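Dobrar uma camisa sem conhecer a camisa

Entrevista publicada em 21/05/2024

Ivana Barrientos trabalha há anos com manipulação de tecidos e coordena, no laboratório Paiva, o projeto Zorkadon. O objetivo é que um robô de dois braços dobre peças de roupa que não viu durante o treino. Conversámos com ela e com Ulises Tapia, responsável pelos ensaios.

"Uma caixa tem sempre a mesma forma", começa Barrientos. "Uma camisa tem uma forma nova cada vez que alguém a pousa. Por isso deixámos de calcular o contorno completo da peça." O método procura primeiro dois pontos de preensão e só depois decide o movimento. Se a confiança é baixa, o robô alisa o tecido e volta a olhar.

O conjunto de treino tem 944 demonstrações, gravadas por operadores com 28 peças diferentes. Para Tapia, a quantidade foi menos importante do que a ordem. "Com as primeiras 700 o resultado já era quase igual. As últimas foram todas de erros e de correções, e essas ajudaram muito nas golas."

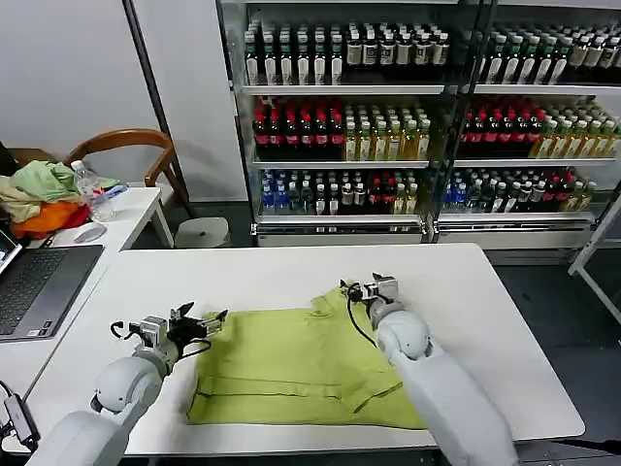
A gola continua a ser, segundo ele, a zona mais delicada. "Se a pinça agarra uma só camada, a dobra sai torta e o erro aparece dois passos depois. Agora o sistema faz uma pequena tração — poucos milímetros — e compara a resposta com a que esperava." Esta verificação foi introduzida em fevereiro.

Nos ensaios com 16 peças novas, o robô completou a dobra em 13. As três falhas foram em malhas muito elásticas. Barrientos não quer esconder este ponto: "Para malhas o nosso modelo é ainda fraco. Temos de medir a força, e hoje medimos quase só a posição."

O grupo prepara agora a repetição dos ensaios com outras pinças, em colaboração com a empresa Rinen. Os dados serão publicados depois desta fase.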